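Bench notebook, 23/07/2026
Equipment planning, two-arm table cell

Went through the spend with Pascu's quote open. They want 3,655 for a second pair of fingers per arm plus one spare wrist cable set. Delivery is 13 working days from order, so it can still land inside this budget period if it goes in soon.

Points to settle before signing:

Fingers. The present black serrated ones are kept for the banana. For plate rims I would like a softer pad to try against them. Pascu list a pad set separately; Jismont do something similar but only in packs of 64, far more than we can use.

Cables. The loops at the wrists hang low enough to lie across the plates when the arms come down. Clips first – they are cheap and we have a drawer of them. Longer term, a sleeved run along the forearm. Asked Tistau for a price, no reply yet.

Table props. Plates and mats come out of consumables, not capital. Keep one set of each colour back, unopened, so that a repeat run uses the same items. The supplier changed the pink in April and the old runs no longer match.

Table. Leave as it is. A one-piece top was priced at roughly 2 months of consumables and the seam has not been shown to matter. Revisit if the mat position starts to drift.

To do: split the Pascu order into fingers and cables, get both lines coded, ask for the pad drawing. 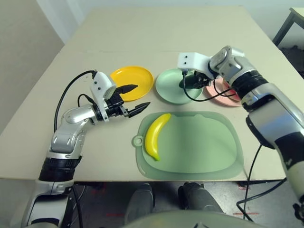
T. Furtună

Layout for the pick on the mat, open jaws on both plate and banana approaches to be checked against the new finger length.

Recent entries
Taststead bench: power budget
Pad wear, first look
Jismont price list, notes
Spares shelf recount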